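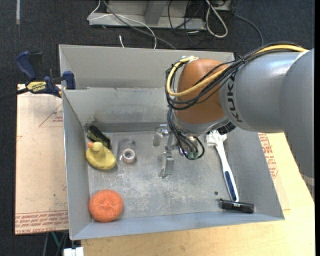

Osei Counseling Group Questions Stress-Relief Claims, Publishes Results of Its Own Trial

GROLCOMBE, February 16, 2018 – Most of what is sold to stressed people has never been tested on stressed people. That is the starting point of a report released today by the Osei Counseling Group, which spent the fall and early winter looking at whether short daily relaxation sessions do what their sellers say they do.

The answer, according to the group, is "a little, for some people, for a while."

The report, titled "Calm by Friday?", draws on a survey of 2,081 adults in Grolcombe and the neighboring towns of Protstead and Ornthorpe. A smaller number, 400 in all, also took part in a trial that began in November. Half were given a recorded breathing session to follow each day. The other half were asked to sit somewhere quiet for the same length of time with no recording and no instructions at all.

Both groups said they felt better. The group with the recording did not feel better by any margin the authors were willing to call meaningful.

"We would have liked a more exciting result," the report states. "A recording that beat a kitchen chair would have been easy to write up. We did not find one."

The Osei Counseling Group offers relaxation classes of its own and has done so for years. It says it will keep offering them, but has taken the phrase "proven to lower stress" off its website and out of its printed brochures. The phrase had been there so long that staff could not trace where the proof was supposed to have come from.

The survey part of the report deals with what people had already tried before they asked anyone for help. Apps, teas, journals, weighted blankets and weekend retreats all came up often. Many people had tried several at once, which makes it hard to say which of them helped, if any did. People who had spent the most money were slightly more likely to say their purchase had worked. The authors warn against reading much into this. People who pay a lot for something tend to want it to have been worth it.

The report is also cool on the idea that a person can simply think their way out of a bad stretch. Survey answers tied stress mostly to plain things: shift changes, rent, a sick parent, a long drive to work. A breathing session does not change a shift schedule. The report says employers who hand out app subscriptions in place of time off should be asked what they expect the app to do.

There are limits to the work, and the group lists them. The trial ran over the holidays, a strange time to measure anyone's mood. Everyone who took part had volunteered, so people with no interest in the subject were left out. All results rest on what people said about themselves. No sleep data or blood pressure readings were taken. The authors ask that their findings be treated with the same doubt they bring to everyone else's.

One result did hold up better than expected. People who talked regularly with another person about what was bothering them, whether a counselor, a sister or someone at work, reported steadier moods at the end of the trial than those who did not. The report does not claim that talking was the cause. It may be that people who are doing better find it easier to talk. The group plans a second study to look at that question, and has not set a date for it.

"Calm by Friday?" runs 75 pages, including the full list of survey questions. Printed copies are free at the group's offices in Grolcombe and Protstead while they last. The Ornthorpe office has a reading copy only.

An open meeting on the report will be held at the Grolcombe office next month. The meeting will last 90 minutes, with most of that time set aside for questions from the floor. No products will be on sale.

About the Osei Counseling Group

The Osei Counseling Group provides individual, family and group counseling in Grolcombe, Protstead and Ornthorpe. It does not provide emergency care. Anyone in immediate danger should call 911.

Press inquiries: Osei Counseling Group, Grolcombe office, weekday mornings.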